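I bought the Godemer folding table in July to replace a card table that had lost a leg lock. It has been in use nearly every day since then, first as a packing station for the small mail-order business I help run and now as general overflow for whatever won't fit on the bench. I paid full price for it from Zamfir, the office supply place, and they delivered it to the door.

## What you get

The table comes in one flat carton with nothing to assemble except the feet, which push on. There is a sheet of instructions, mostly drawings. The top is white and rectangular with a matte finish. The legs fold under and are held by a sliding collar on each side. The first time I opened it I pinched a finger in the left collar. Open it upside down on the floor and then turn it over, and you won't have that problem.

It is heavier than the listing makes it sound. I can carry it alone through a doorway but not up the stairs, and the handle is set too close to one end, so it drags at the back.

## Daily use

The work is dull and repetitive. An order comes in, I fold a carton, tape the bottom, put in the goods and the paper, tape the top, and put on a label. In the fall we passed 2,000 orders, and nearly all of them went across this table. The rest were done on the kitchen counter the week I had the flu.

The height suits me for standing work if I put it on the 3 inch risers, sold separately. Without them I stoop. Baltasar Peñalver, who packs in the afternoons, is shorter and takes the risers out, so we spend a minute each day swapping them. A table with adjustable legs would be better for two people. Plititz makes one, but it costs a good deal more and I have only used it in the store.

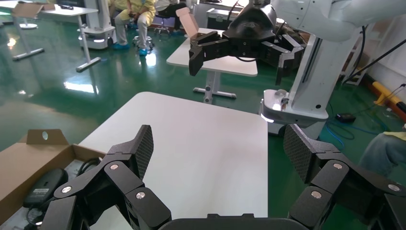
The matte finish was the main reason I picked this one over the Nurnaris. My old table was glossy and the ceiling light bounced straight up off it, which made shipping labels hard to read by the end of the day. I haven't had that trouble with the Godemer. Paper slides across it a little less easily too, so a stack of packing slips stays where I put it when the door opens.

Tape residue comes off with rubbing alcohol and a rag. Permanent marker comes off if you get to it the same day. I left a line of blue marker over a weekend and there is still a faint trace. Knife cuts show, so use a mat. I have made two and both have gone gray with dirt.

## Stability

Side to side it is solid. End to end there is some sway, and you notice it when you pull hard on a tape gun. Subira Obura lent me a pair of clamp-on braces from her market stall and those took most of it out. I then bought my own set. A table at this price should have a brace included.

The collars have loosened slightly over time. I check them when I put the risers in. One of the push-on feet split in the first month and Zamfir sent a bag of four replacements without asking for a photo. I've used one.

## Storage

Folded, it stands behind a door, though it will tip if it is bumped. I run a bungee cord around it and a hook in the wall. The corners are rounded enough that they haven't marked the paint.

## Compared with the Nurnaris

I had the Nurnaris on loan for 13 days before buying. It is lighter and the folding action is smoother, and if I had to take a table to fairs every weekend I would choose it. The top flexes in the middle under a full tub of books, though, and the shine bothered me. The Godemer stays put in one room, so the weight doesn't matter much.

## Rating

Four out of 5. I took one off for the sway and the handle. I would buy it again for a packing room, and I would order the braces and risers at the same time to save on the second delivery charge.

Updated January 27, 2024: the second collar now needs a firm push to lock. I put a little dry lubricant on it and will see how it goes.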